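The Datum at Roston

The tide house at Roston stood at the end of a concrete jetty and held one instrument. The instrument was a float gauge. A copper float sat in a vertical pipe, the pipe was open to the sea through a small hole near its base, and a wire ran from the float over a wheel to a pen. The pen drew the height of the water on a paper drum. The drum turned once a day.

Fengying Feng had changed the paper every morning at seven for eleven years. She wrote the date on the old sheet, the time off and the initials F.F., and put it in a flat drawer with the others.

In April a letter came from the survey office at Pesinus. It said that the Roston record was too high by 47 millimeters and had been so for an unknown period. It asked her to find the error and to state when it began.
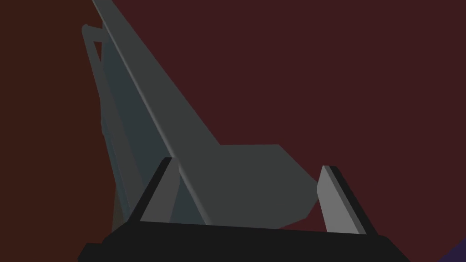 Milagros Quintero
Contributing Writer, Fiction

She read the letter twice and then checked the arithmetic, which was correct. Pesinus had compared the monthly means at Roston with those of the two stations on either side. The two stations agreed with each other. Roston did not agree with them.

There are few ways for a float gauge to read high. The wire can be shortened. The float can be replaced by a lighter one, which rides higher. The wheel can be changed for one of a different circumference, though that produces an error that varies with the tide, and this one did not vary. Or the zero can be wrong, meaning that the staff on the jetty wall, against which the pen is set, is no longer where the books say it is.

She measured the wire with a steel tape. It was the right length. She weighed the float on the scale at the fish market, wiped the scale, and weighed it again. It was the right weight.

That left the staff. The staff was bolted to the jetty, and its zero was tied by leveling to a brass bolt in the church step, 76 meters inland. The last leveling had been done by her predecessor, Anqi Tang, who had retired to a room above the chandlery and did not go out much.

"The bolt is fine," said Tang. "The step is granite and it's on rock."

"And the jetty?"

"The jetty is on what it's on."
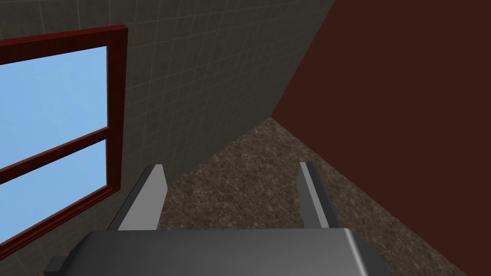

Feng borrowed a level and a pair of graduated rods from the harbor works. Zihan Lu, who was nineteen and ran the ice machine, held the rod for her. They went from the church step to the jetty in three setups and came back in three. The two results differed by one millimeter, which was acceptable. The staff was 47 millimeters lower than the book value.

The jetty had therefore sunk. Water that stayed where it was had been climbing a staff that went down.

She wrote this on a sheet of paper and considered the second half of the request. Pesinus wanted to know when. If the jetty had gone down slowly, the correction would be spread over the years. If it had gone down all at once, a single correction would apply from a single day. The two cases gave very different records, and only one of them would be true.

She took out the drawers. A slow settlement would not show on any one sheet. A sudden one might, as a step in the curve, provided it fell during a time when the pen was working and the sea was calm. She started at the most recent sheet and went backward, with a ruler, under the lamp. She did 40 sheets an evening. Lu came by on some evenings and did the ones she had already done, without being asked, and found nothing she had missed. 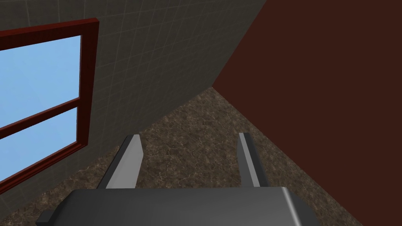

The step was on a sheet from a February, nine years back. At ten past three in the morning the pen had risen vertically by the width of a few hairs and then gone on with the tide as if it had a new starting point. Her initials were at the bottom. Beside the step, in pencil, in a hand that was not hers, was a small check mark.

She took the sheet to the room above the chandlery.

"I was still coming in then," said Tang. "You had the fever that week. I changed the paper."

"You saw it."

"I saw it. I thought it was the pen sticking. Then I thought about it some more, and by then you'd filed it."

"You signed my initials."

"It was your gauge."
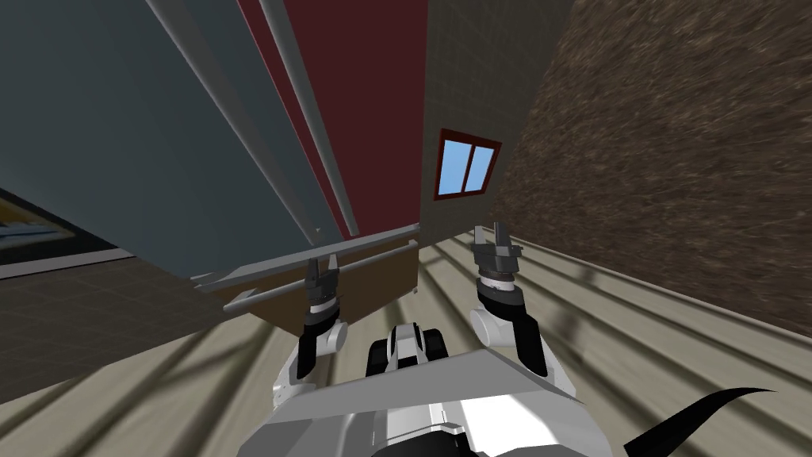
"Why didn't you tell me?"

"I had leveled that jetty myself and reported it stable, and I did not want to be asked about it."

Feng put the sheet back in its folder. She walked down to the tide house, where the pen was near the top of the drum, and wound the clock.

The reply to Pesinus ran to half a page. It gave the size of the displacement, the date and the time to the nearest ten minutes, and the closure of the leveling. Under the heading for remarks she wrote that the event had been noted by the observer on duty, A. Tang, and she enclosed the sheet. At seven the next morning she changed the paper.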